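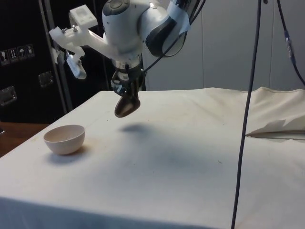

A robot arm with a dark brown, rounded object in its gripper, above a cloth-covered table.

Jolgate Restaurants and Bars Can Apply for Outdoor Service Permits

JOLGATE, 7 December 2019 — The Jolgate Licensing Office is now taking applications for a winter permit that lets restaurants and bars serve beer and wine on the sidewalk in front of their premises.

The permit costs $200 and is open to any business with a current on-site alcohol license. It covers up to 400 square feet of sidewalk. Service must end by 10 p.m., and a clear path 54 inches wide has to be kept open for people walking past. Spirits and mixed drinks are not included.

"We have had requests for this from the Stornora Street businesses for a long time," said Priya Fitzsimmons, licensing manager. "The form is 2 pages, and most owners will already have the paperwork they need."

Applicants should attach a copy of their license, proof of insurance and a simple floor plan. Heaters need separate sign-off from the fire marshal — forms are at the same counter.

Jitendra Nautiyal, owner of the Lindqvist Tavern, said he plans to apply before the end of December. "Six tables outside would help us on weekends," he said.

Contact: Licensing Office, Irnetti Building, Jolgate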